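Szewczyk releases two-arm planner that waits for the other hand

June 23, 2022

PINOLCOMBE - The software company Szewczyk has published a new version of Jovent, its planning program for robots with two arms. The main change in version 321 is the way the program decides which arm may move first when both of them need the same part of a table.

In older versions, Jovent made one plan for the left arm and one for the right arm, and then checked the two plans for collisions. If the check failed, both plans were thrown away and the work began again from zero. Users with small work cells complained that this happened too often. On a narrow table the arms share most of the space, and almost every plan has some place where they come near to each other.

The new version makes one plan for the two arms together, but it cuts this plan into short pieces. Before each piece the program asks which arm has the more difficult task, and that arm receives the space. The other arm holds its position or does a smaller movement outside of the shared area. Szewczyk calls this rule "yielding".

The company is developing the function in its office in Pinolcombe, in a closed cell with light walls and a dark table. The test tasks use dishes, boxes and sweets, which are harder for a planner than the plain blocks used in most of its earlier tests.

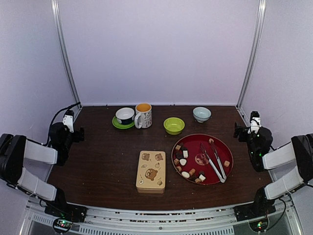 The test cell in Pinolcombe, with tongs and small food pieces on the red tray and a closed tin beside it.

Small food pieces are a problem for perception as well as for planning. A dark chocolate beside another dark chocolate can be read by the software as one object, and then the gripper is sent to the middle of the two, where there is nothing good to hold. Jovent does not have its own camera software. It takes object positions from Pinier, a separate perception package that Szewczyk bought in January and has now connected more closely to the planner.

In the new version, Pinier sends a level of confidence with each object. When the level is low, the planner does not refuse the object, as it did before. It moves it to the end of the list and asks for a new estimate later, when other objects may have been taken away and the view is more clear. The number goes from zero to 100, and the user can set the limit. The limit at installation is 60. The release notes say that a lower limit makes the robot faster on tidy tables, but that it will reach for more wrong positions on crowded ones.

Wrapped sweets need different treatment. Paper changes its shape when it is touched, so an estimate made before the contact is no longer correct after it. For soft objects, version 321 can repeat the estimate between the closing of the fingers and the lifting of the arm. This costs time, and the function is turned off unless the user turns it on for a named group of objects.
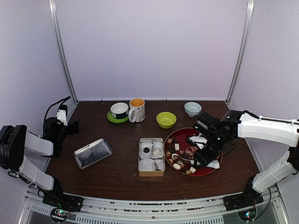
Containers with a lid bring one more question to the planner, because a lid that has been removed must be put somewhere, and the place where it is put is then lost for other work. Jovent now treats such a place as occupied from the moment when the plan is made. In the past it was marked only after the lid was already there, and the second arm could have a plan that went through the same area. The documentation names this as the most frequent cause of stopped runs in version 320.

The planner can also keep an area free on purpose. A user draws a zone on the table map, and no object will be put down inside it, although the arms can still pass above. Szewczyk recommends one such zone near the center, where both arms can reach, for passing an object from one side to the other.

There are some changes in the tools around the planner. The log viewer shows both arms on one time line, with the waiting periods in gray, and it is possible to click on a waiting period and read which rule has caused it. Log files can be cut and saved in parts. The viewer opens files from the two previous versions, but it can not show the reason for waiting in them, as this information was not recorded.

The time for planning has become longer at the start of a task. Szewczyk gives a figure of 400 milliseconds for the first piece of a plan on its own test computer, and later pieces are calculated while the arms are already moving. The company says that the complete task is normally shorter in spite of this, but it has not published a comparison. It also says that the yielding rule can still fail in one known case - when both arms hold an object and both need to put it down in the same small area. Then the program stops and asks the operator to choose. A correction is planned, without a date.

Version 321 works with the same arm drivers as the version before it. Users who wrote their own collision rules will need to change them, because these rules must now say which arm they belong to. A script for this is included in the package, and it leaves a copy of the old file in the same folder. Rules which name both arms are not changed by the script and must be edited by hand.

The update is free for holders of a current Jovent license. Pinier remains a separate product, and the planner can still be used with object positions from other software, but in this case the confidence limit is not available.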